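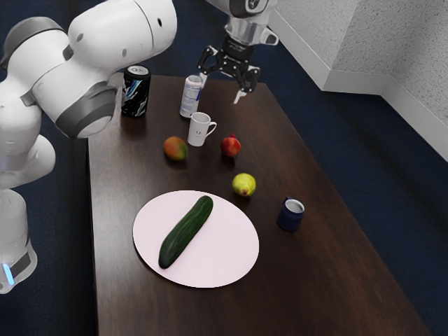
Home Units Readings Tutors Contact

Unit 5: Reading the seller's copy

Garden statuary catalogues love the word "timeless". Be wary of it. The Moulin list offers 228 cast figures, and the same paragraph on grief and hope sits under a heron, a saint and a sundial. Does the heron mean hope? Who decided?

Bodin argues that buyers supply the meaning themselves. Maybe, but her survey had eight respondents.

Check before you believe:
- alloy, named in writing
- wall thickness
- who holds the mould

For the tutorial: 200 words on one Vadent listing. Leave out "evokes".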